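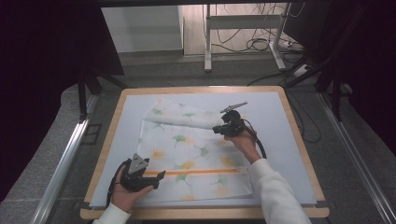
I got the letter from my doctor's office in February. Starting in the spring, the practice would stop keeping a same-day line, and anyone who wanted to be seen without an appointment would have to go to the urgent care center at Plarnmont. I read it standing up in the kitchen and then put it under a pile of other things. It stayed there until I had to deal with it, the same way the laundry does. I will fold a cloth with ginkgo leaves on it, corner to corner, before I will call an insurance company. But my refill was running out, so I called.

Some background. The clinic in Uvel opened in 1953. It is a low brick building across from the feed store, and when I moved here it had three doctors. Now it has one doctor and a nurse practitioner who comes over from Plarnmont part of the week. I have high blood pressure and a thyroid that needs checking, so I am there more than most people my age. None of it is serious. It does mean I notice when something changes at the front desk.

The first change was the phone system. You used to get a person. Now you get a menu, and the option for prescriptions is near the end, after billing and directions. I waited 14 minutes the day I called. When I got through, the woman was polite and told me the refill could not be approved without a visit, and the next open visit was three weeks out. I had nine pills left. She said she could put me on the cancellation list, or I could go to Plarnmont.

Plarnmont is a forty-minute drive if the road by the river is open. I went the next morning and got there a little before eight. The waiting room was already half full. You sign in on a tablet, and the tablet is run by something called Prenduvo, which also sends the bills. It asked for my insurance card, front and back, and then a clerk asked for the same card at the window. I sat until after ten.

The visit was fine. The person who saw me took my blood pressure twice, asked what I was taking, and wrote a prescription for thirty days. He would not write it for longer, because he was not my regular doctor. I understand that. It also means that thirty days later I would have been back in the same spot if a cancellation had not come up in Uvel.

Then the bill. At my own clinic a visit is a small copay. Urgent care is a different line on my plan, and I paid three times as much for a shorter appointment. When I called the plan to ask, they told me it had been processed correctly. I believe them. I had the booklet open on the table while we talked and the line was right there on the page. I had never read that far.

I brought this up with my neighbor, who uses Rana for her kids. Rana is the app her employer pays for, where you talk to a doctor on video. She likes it. She got drops for pink eye without leaving the house. I looked into paying for it on my own, but they don't take on blood pressure patients unless you have a cuff that connects to the phone, and mine is an old one with a bulb. I may buy the other kind. I haven't decided.

What I did in the meantime was ask my own doctor for a ninety-day prescription with refills, when I did get in. She said yes right away. She said most people don't ask. She also moved my thyroid blood work to the same day as my yearly visit, so that is one less trip. If you are in the same position and your numbers have been steady, bring it up at the visit. The front desk can't do it for you over the phone.

I also wrote to the practice about the same-day line. I kept it to one page. I said that I know they are short of staff, that I don't expect three doctors again, and that a few open slots each morning would keep some of us off the river road in winter. I got a form letter back thanking me for my feedback.

My next appointment is in the fall. I wrote it on the calendar by the refrigerator, and I put the date the pills run out on there too, in red.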